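Paper Maps at the Library Desk: Speaker Notes
Danylo Tkachenko
Regional local history meeting, Brindudville
Notes posted May 14, 2020

Slide 1. Title

Thank the hosts. Say where I work: the map room at the Skiscombe town library, part time, mornings. Say that I am not a trained cartographer. I came to this from the county surveyor's office, where I filed other people's drawings.

The talk is 35 minutes. Questions at the end, but stop me if a word makes no sense.

Slide 2. What we have

The collection is 1,242 sheets. Most are property maps and road surveys. A smaller group, 103 sheets, are hand-drawn plans of farms along the Zirkiston road, and those are the ones people ask for.

They came to us in one gift. They had been rolled inside other maps, tied with kitchen string, and stored over a feed store. The outer sheets took most of the damage. Several of the inner ones are in good shape.

Pass the sample sheet around here. It's a modern copy, so people can handle it.

Slide 3. Who uses them

Three kinds of visitor. Families looking for a house that is gone. Owners with a boundary question. Students from the high school, usually in January when the local history paper is assigned.

The boundary people need to hear early that a farm plan is not a legal survey. I tell them at the desk, and there is a printed notice on the table too. Some still photograph the plan and take it to a lawyer. The lawyer then calls me.

Slide 4. Reading a grid

Slow down here. This is the part that got confused looks when I gave the talk at Zirkiston.

The farm plans were drawn over a ruled grid. One square is one chain on a side, 66 feet. Ten square chains make an acre, so you can get the area of a field by counting squares and dividing by ten. Do the Mai farm on the board. The east field covers 209 squares. That gives 20.9 acres. The tax roll has it at 21. Good match.

Now the orchard plan from the same farm. Same ruled paper, but the man who drew it used half a chain to the square. Nothing on the front says so. The note is on the back, in pencil, under a repair patch. Before we found it we had the orchard down as four times its real size, and that figure went out in a newsletter.

Lesson: turn the sheet over before you measure anything.

Slide 5. Squares on a table
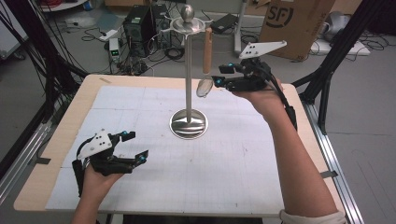
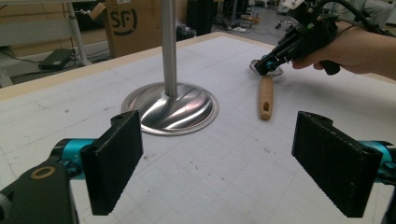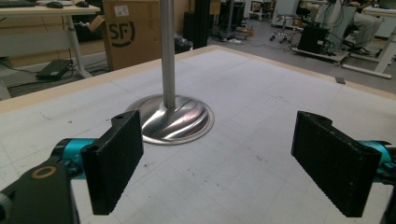

Slide 6. Edges and shrinkage

Paper moves. A sheet kept in a damp room and then a dry one will change size, and it changes more in one direction than the other. Check the grid against a steel rule both ways before trusting a distance. On our worst sheet the squares are not square anymore. The long way is fine and the short way is off by three percent.

If the grid was printed or drawn on the sheet itself, it moved along with the drawing. Count squares and you are still close. Put a ruler on it and you are not. People get this backward.

Cloth-backed sheets are another matter. The cloth holds the paper in places and lets go in others. I don't measure those at all. I write "not to scale" on the request slip and leave it there.

Slide 7. Flattening

We don't steam anything. A rolled sheet goes in a humidity chamber, meaning a plastic tub with a lid, a rack, and damp blotter underneath. It stays in until it relaxes. Then it goes between dry blotters under a board with weights on it.

Change the blotters the first day. Leave it a week after that. If the ink looks at all soft, stop and send it out. We have sent out 3 sheets so far, and all of them came back fine. It was not cheap.

Someone will ask about ironing. No.

Slide 8. Catalog numbers

Skip this slide if we are running behind.

Old numbers were by donor. New numbers are by place, then year, then sheet. We kept the old number in a separate field -- people have cited them in print and we can't take that back. If you are starting from nothing, pick one system and write it down on paper somewhere in the room.

Pencil only, lower right corner on the back. 2B or softer. Press lightly on glass or a clean board.

Slide 9. Place names

Names on the farm plans don't match the road signs. The creek behind the Mai farm has a different name on each of the four plans that show it. We list them all and don't choose. The Brindudville road is called the mill road on anything drawn before the bridge was built, and there was a second mill road on the other side of town, which is where a lot of wrong answers come from.

Ask the visitor what their family called the place. Write that on the slip too.

Slide 10. Copies

We let people photograph with their own phones, no flash. We don't lend originals. Scans take about two weeks because the scanner belongs to the county and the sheet has to travel flat, in a folder, with me driving.

Price list is on the handout. The handout has a mistake: the large format price should be per sheet, not per order. Say this out loud. Say it again at the door.

Slide 11. What is left

The road surveys are numbered but not described. The farm plans are done except for the back sides, and after the orchard business I want every back looked at and typed up. If anyone here has Zirkiston road material at home, I would like to see it, even in bad condition. Don't unroll it first.

Leave the contact slide up during questions. Sample sheet needs to come back to the front table.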